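How do small minority languages survive when the kids switch at home?

Leena Laaksonen
Friday, March 25, 2022

Hi all, hoping someone here knows more than I do. My grandmother came from Irlow, which is one of those valley towns with two old communities, and the smaller one (hers) has its own language and its own church calendar. When she was a girl everybody on her side of the river spoke it. Now my cousins' kids understand it but answer in the majority language, and I'm told the last school class was dropped years ago. I was there in February and it made me pretty sad.

So is there any point in trying to do something, or is it already over once the kids stop answering back in it? And does the church part keep people together even if the language goes? I'd love to hear from anybody whose family went through this.

Eilif Torvik

Depends on the numbers. If there aren't enough families it's over in a generation or two. Sorry, but you asked. Religion lasts longer than language in most places I've read about. Look up some census figures if there are any.

Tyra Engström

I wouldn't be as gloomy as Eilif! I married into a family like yours, from a village called Bråten, and when we moved back there the parish had 113 people on its list and maybe a third of them spoke the old language comfortably. Small, yes, but people there are very sure of who they are, and a lot of that hangs on feast days, food, who is godparent to whom, and which side your grandfather was on in an argument about grazing land that I still don't fully understand.

The church and the language aren't the same thing, though they get treated that way. Our priest does the hymns in the old language and the sermon in the other one, and some of the older folks think that's a scandal. My mother-in-law sat outside for a whole service once to make her point (it was cold, too). Meanwhile the younger people will tell you they belong a hundred percent and can't follow a word of the hymns. So to your second thing, yes, I think it does keep people together, but they'll fight about what it is that's keeping them together.

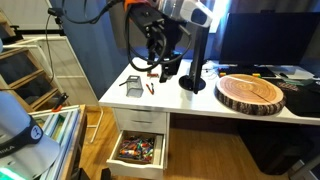
Kids are a different story, because they don't care one bit about identity when they're 6. Mine would talk in whichever language got them what they wanted. What worked for us was picking one activity and sticking to the old language for it, every single time, even when I was tired and my own grammar was awful. For us it was drawing. If you have a drawer like that one, crammed with stuff in red, orange, blue, green and purple, you've got all your color words right there, plus "give me," "that's mine" and "put it back," and that's half of what small children say anyway! We did 30 minutes most evenings. They still mix everything up, but they answer me.

If your cousins are up for it, I'd start with them and not with a big project. And record your older relatives telling stories if they'll let you.

Aldo Marino

Agree with Tyra on recording people. I did it with my uncle and got 3 evenings of stories, most of them about a mule. One tip, ask about things and places, not about "our culture," or they'll clam up and give you the official version. Also check whether the other community in Irlow has anyone who understands the language. In my uncle's town the best speaker left was a neighbor from the other side who'd picked it up as a boy playing soccer.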